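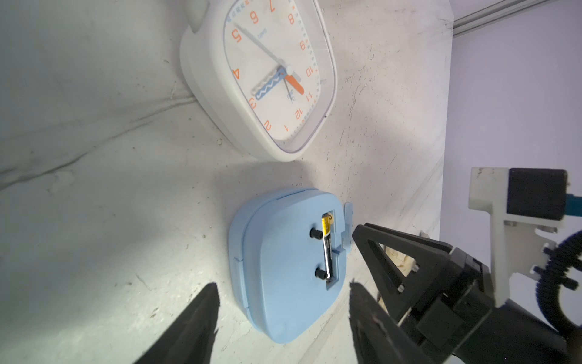 Subject: Re: [pretby-tenants] Shorter wash slots from November
Date: June 2024

I have read the notice twice and I still don't see what problem it solves.

> The laundry room is overbooked and tenants in the Uveck building
> regularly can't get a slot. From November we will move from three-hour
> slots to 90-minute slots, booked through the Cloteo app. Cloteo tell us
> that buildings like ours see far better use of their machines after
> the switch. The paper sheet on the door will be taken down. Missed
> slots will cost the tenant 2 credits.

Overbooked according to what? The paper sheet has plenty of blank boxes every week in the late morning and after nine at night. What people can't get is the early evening, and cutting the evening in half gives us more slots that are too short to dry anything in. A cotton wash on the old machines takes 70 minutes if you pick the right program. The dryer takes longer than that. So everyone books two slots in a row and we are back to three hours, with more tapping on a phone.

"Buildings like ours" is doing a lot of work in that paragraph too. Cloteo sells the app. I would like to know which buildings, how many machines they had, and who did the measuring. I asked this in the spring about the door locks and got a brochure.

Then there is the cost. The offer that went around says 291 a month for the whole complex, and I could not find anywhere what it goes up to after the first year. Ševčík quoted 161 to fix the second dryer, once. It has been out of order for most of the winter. I may be missing something, but a room with one working dryer is going to have a line no matter how the booking is done.

The missed slot charge bothers me the most. If my wash runs over because the person before me ran over, who pays? The notice doesn't say. Several people on my stairs don't own a smartphone, and "ask a neighbor" (page 2 of the attachment) is not a booking system.

What I would rather see:

Fix the dryer first. Keep the paper sheet through the winter. If the evenings are still full after that, try the short slots in one building for a month – mine if you like – and post the numbers where we can all read them.

I'm not against an app as such. I just want to see a reason for this one before we sign for 29 months.

Apartment 14, Pretby side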